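Search this site
Enter keywords
Go

I have a bad habit of arriving at gigs too early, and at Durkbridge Hall in July it paid off. Siiri Rautiainen was still soundchecking, barefoot, playing the same eight bars of "Flallmont" over and over until the bass stopped rattling the bar shutters. I could've gone home happy right then!

I'm glad I stayed, though. The room holds 700 and it was packed to the doors by the time Shahbazi opened (a duo, two synths and a very loud snare, go find them). Then Rautiainen walked on without a word and played for 90 minutes, most of it from the new record, Numeswood, with hardly a pause for breath.

I'd worried those songs were too quiet for a standing crowd. They're hushed things on headphones, all fingerpicking and half-sung lines, but with a four-piece band they get big and kind of scary. The title track went on for ages and I didn't want it to stop. Even the chatty guys behind me shut up, and they'd talked through the whole support set.

My one gripe is the encore. One song, lights up, out. She's got 18 years of material to pick from and I'd have taken another three, easily. I grumbled all the way to the bus and then played the album twice before bed.
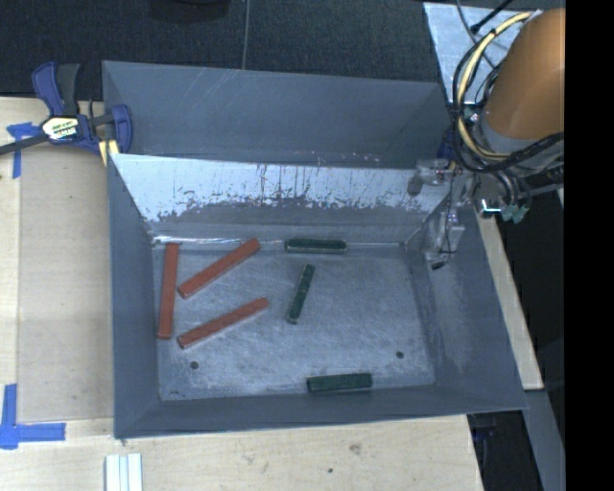

Is Numeswood a good place to start with Siiri Rautiainen?

It's the one I'd hand to a newcomer, starting with "Flallmont" and then the title track.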